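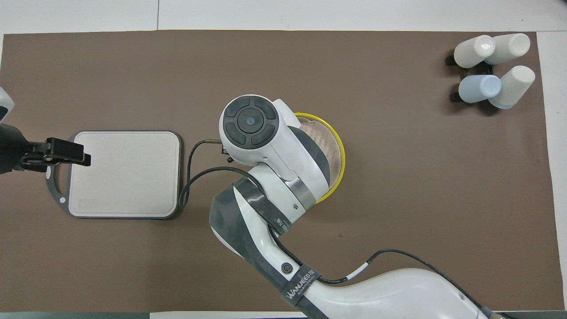

Trenolau puts tabletop robot arms on its equipment plan

4/21/24

Trenolau, which runs the shared kitchens and serving rooms at Galbridge, has added two-armed robot work cells to its equipment plan for the coming budget year. The plan was sent to site managers with a request for comments before any orders are placed.

The cells are meant for table setting, tray loading and clearing. Each one is a pair of arms with two-finger grippers, mounted at a plain table and working with the plates, trays and bottles that the kitchens already use. Trenolau has been running a trial cell at its Brophy building and wants to decide by November whether to buy more of them or keep leasing.

The document gives more room to the small costs than to the arms themselves. A lease covers the arms, the controllers and one service visit per quarter. It leaves out table mats, bottle holders, straps, cable clips and replacement finger pads, and in the first months at Brophy those were bought from the general supplies account without a line of their own. The plan sets aside $1,309 per cell per year for them. Managers are asked to charge such items to the new line from now on, including anything ordered locally.

Cables get a paragraph to themselves. The arms at Brophy were delivered with the wrist cables run outside the casing, and staff have had to learn to leave slack at the wrist and to check that a loop doesn't catch on the rim of a tray when the arm turns. Trenolau has asked for quotes on a cable kit and will accept clips and sleeves if the kit runs over $300 per arm.

Tables are the other open question. The cell needs a flat surface with a mat that doesn't shift, and room for both arms to reach the middle without meeting. Several of the serving rooms at Galbridge have tables that are too narrow or that fold. The plan puts $3,000 toward new tables in the first year, enough for the two rooms nearest the loading door. The other rooms would wait, and their managers are asked to measure what they have and send in the numbers with their comments.

Software is being priced separately. Vokadon, the package used for scheduling and for logging stopped runs, is licensed per building, so a second cell at Brophy would add nothing to the bill while a first cell at Galbridge would. The plan recommends filling Brophy first for that reason. Some managers at Galbridge have already objected — they say the staff shortage is worse on their side — and the final version is expected to include a comparison of both orders of installation.

Trenolau says no positions are tied to the purchase. Kitchen staff would be trained to start and stop the cells, swap finger pads and reset the table between runs. The training is listed at 11 hours per person, to be scheduled during paid time, and the cost of covering those shifts is counted as part of the equipment budget. An earlier draft had left it with the individual kitchens.

The plan also lists what the cells should not be assigned yet. Glassware is out, as are filled pitchers and anything with a blade. Trays with handles are allowed, but managers are told to use one tray model per cell, with its handle facing the same way at the start of every run. Bottles are to be laid in their holder before a run begins. Changes to this list would have to be approved in writing, and a cell that is moved to another room has to be checked again before it goes back to work.

On the choice between leasing and buying, the plan takes no position. It notes that a purchased cell would need its own service contract and a spare gripper on the shelf, and that leased cells can be returned at the end of a term if a room closes for repairs. Storage for the spares has not been assigned. Brophy has a locked cabinet that could be used, but it currently holds dish machine parts.

Comments go to the equipment office in writing. A revised plan will be circulated to all sites once they have been read, with separate cost sheets for Galbridge and Brophy.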